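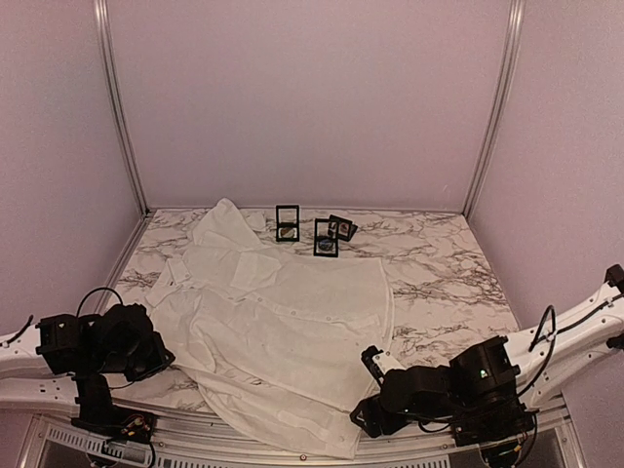 Britta Hamann says the board is a waste of money and that you can fold a shirt just as square against the edge of a table. She has said so at every session since August, and I have yet to see a good reply to her. Keep it in mind while you read the claims below.

Home Textiles, Unit 6: Folding and Storing a Dress Shirt
Handout, revised 17 November 2018

1. What the trade tells you

The Dindis folding board comes with a leaflet saying a shirt folded on it "stays crisp for 90 days." Crisp is not defined. The leaflet doesn't say what fabric was used, how hard the shirts were packed, or who looked at them afterward. Boiko sells much the same board with no number at all, and I trust it slightly more for that.

2. Before you fold

Button the collar and the throat. Most guides then say to do up every second button, and they all seem to have copied it from each other. Try it both ways on the same shirt and write down what you see.
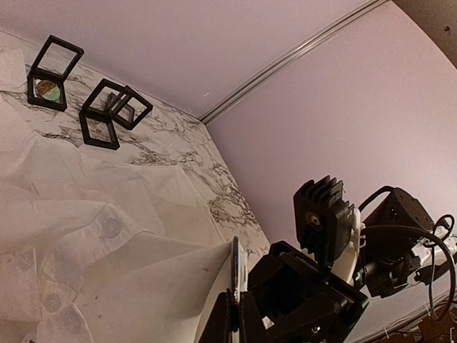
Clear more table than you think you need. A long-sleeved shirt opened out takes up a lot of room, and anything standing nearby will get caught by a cuff sooner or later. The Terura guide tells you to work on a padded surface. For ironing, fine. For folding, a hard smooth top lets the cloth slide where you push it, and I have never understood the advice.

Take off badges and pins first. They leave marks in the layers pressed against them, and a pin through cotton for months can leave a hole that won't close up.

3. The collar and the front

A button-down collar holds its shape better in a stack than a plain one. That much I accept.
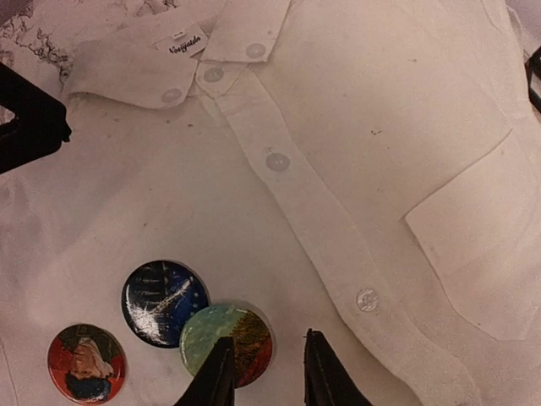 The placket is where most folds go wrong. If it runs off at a slant when the shirt is face down, the finished package will be crooked whatever board you bought. Straighten it from the collar to the hem, turn the shirt over, and smooth the back with your palm. Then bring in the sides and lay each sleeve down along its own side.

Grindano's survey of 263 households found that people who fold in thirds are "more satisfied" than people who fold in half. More satisfied with what? Read page two before you quote it in your assignment.

4. Picking up the cloth

Lift by a fold, with a good handful of cloth. Pinching at one point drags everything else out of line.
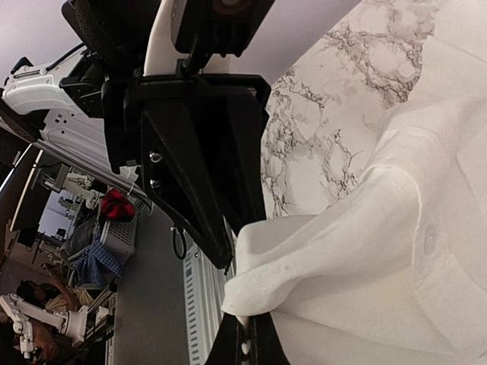

Fig. 4. White cloth gathered in a thick fold.

For next time: fold one shirt by two methods, leave both a week, bring notes.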